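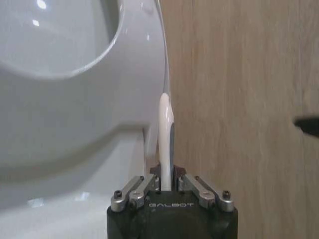

Bathroom Cleaning and Care: Frequently Asked Questions

Hostorau manages furnished apartments in Clusutbridge. The answers on this page are for tenants in all of our buildings and cover toilets, the panels next to them, and the floor underneath. If your question isn't answered, use the contact form in your tenant account.

What should I use to clean the toilet?

A mild liquid bathroom cleaner and a soft cloth for the outside, and a toilet brush with ordinary toilet bowl cleaner for the inside. The glaze on ceramic is hard, but it can be scratched. Please don't use scouring powder, steel wool or the green side of a kitchen sponge. Once the shine is gone it can't be put back, and a dull bowl stains faster than a glossy one.

How often should it be cleaned?

Once a week is enough for most households. If you have hard water, and most of Clusutbridge does, brush the bowl twice a week to keep scale from building up at the waterline.

How do I clean under the rim?

Put bowl cleaner under the rim all the way around, leave it for the time given on the bottle, then brush and flush. An angled brush reaches better than a round one.

Dust keeps collecting on the crease below the bowl. What's the best way to get it off?

Many ceramic toilets have a crease or ledge where the bowl meets the pedestal. Wipe along it with a damp cloth folded over one finger. An old soft toothbrush works too. Dry it afterward or the dust sticks right back.

There is a narrow gap between my toilet and the wall panel. How do I clean in there?

Wrap a thin microfiber cloth around a flat plastic ruler or a paint stirrer and slide it down the gap from the top. Do a dry pass first to pull out dust and hair, then a second pass with the cloth slightly damp. Don't spray cleaner straight into the gap. It runs down to the floor and sits there. Metal tools, including coat hangers, will mark both the ceramic and the panel.

Can I use the same cleaner on the wood-grain panel?

No. Use a cloth dampened with water and a drop of dish soap, and wipe in the direction of the grain. Dry the panel right away. Bleach and bowl cleaner can leave pale spots that don't come out. If bowl cleaner splashes onto the panel, wipe it off with plain water as soon as you notice it.

The bottom edge of my panel is swollen. Is that covered?

Report it. Swelling usually means water has been standing at the base, and we want to find out where the water is coming from before anything is replaced. There is no charge for the inspection. If the cause is a leak, the repair is ours. If the cause is mopping with too much water, the panel may be billed to the tenant.

May I use bleach in the bowl?

Diluted household bleach is allowed inside the bowl only. Open the window or run the fan. Never mix bleach with another cleaner, and never use it after an acid descaler, including vinegar, until the bowl has been flushed several times.

How do I remove limescale?

Turn off the water supply valve and flush to lower the water. Pour in white vinegar or a descaler that is marked safe for glazed ceramic, leave it as directed, then brush. Turn the valve back on and flush 2 times. For a thick ring you may have to repeat this over a few days. Don't chip at scale with a screwdriver or a knife.

Are in-tank tablets all right?

Please don't use them. They can wear out rubber parts inside the tank, and some of them turn the water a color that hides leaks.

What about the floor around the base?

Wipe it by hand with a damp cloth and dry it. A mop tends to push dirty water against the base and into the corners. If water comes back within 5 minutes of drying, put down a paper towel, note which side gets wet first, and send in a repair request.

My toilet moves a little when I sit down. Can I tighten the bolts?

No. Overtightened bolts crack the ceramic. Send a repair request and use the toilet gently until someone has come by.

Can I put my own shelf or hook on the panel?

Adhesive hooks are fine if they are the removable kind. Drilling is not allowed, as there may be pipes behind the panel. If you would like a fixed shelf, ask for form 472 in your tenant account. We stock the Pramero shelf and will install it at cost.

What condition does the bathroom have to be in when I move out?

The toilet should be free of scale inside and out, the gap beside it should be free of dust and hair, and the panel and floor should be wiped down. Minor wear on the seat is not charged. If you would like to have the cleaning done for you, Tang Cleaning works in all of our buildings and can be booked through the same account. October is their busiest month, so book early if you are leaving then.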